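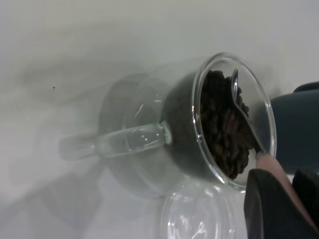
Da-eun Seok says I should quit coffee for a month before I decide whether I sleep badly, and then in the same breath she says she would never do it herself. So that was my Monday, more or less. I had called her to complain about being up at 3 again, and we ended up on the phone for most of my lunch break.

I'm not quitting. I did agree to a cutoff though! Nothing after noon, all week, and I have to write down how I slept, so hello, diary, you have a job now.

The trouble is I do love the afternoon cup. I love it more than the morning one, if I have to pick. The morning one is medicine. The afternoon one is when I sit on the back steps and look at the neighbor's terrible fence and don't answer anybody. I tried it with mint tea today and it was fine, but I got up after five minutes and did the dishes, which never happens with coffee.

Also I had just bought beans, of course. The shop on Malham Street had the Sarmiento back in (they were out all of January and I was a real baby about it), so I got the 300 gram bag and paid more than I want to write down here. It smells like cocoa and a little like a new shoe box. I mean that as a compliment.
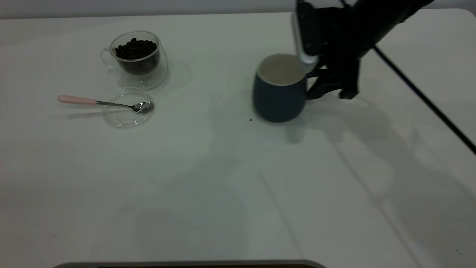

Beans in the glass cup, spoon at the ready.

Anyway, sleep. Last night I was in bed by ten thirty, read 81 pages of the Nedon book, and I could tell you maybe two things that happened in it. The sister is back from the coast and somebody sold the boat. Then lights out, then wide awake, then I lay there thinking about whether I ever mailed the car registration. (I did. I got up and checked. It was on the list with a line through it.)

Mom thinks it's the mattress. She has wanted me to get a new one ever since she slept on mine at Thanksgiving, and she keeps sending me the Prornora ones, the kind that come rolled up in a box. Maybe! But I slept great on this mattress for years, and I slept badly at her house too, so I don't know.

What I haven't told either of them is that I've been looking at the phone when I wake up. Just for a minute, and then it's about 127 minutes. Last week I read an entire argument about how to prune a fig tree. I don't have a fig tree. So tonight the phone is charging in the kitchen and the old alarm clock is on the nightstand, the one with the tick, and I may end up throwing it in the hall.

It's almost ten now. One cup today, before nine this morning, and I had a small headache by four that went away after dinner. Going up. I need to remember to call the dentist back, and to give Da-eun her casserole dish.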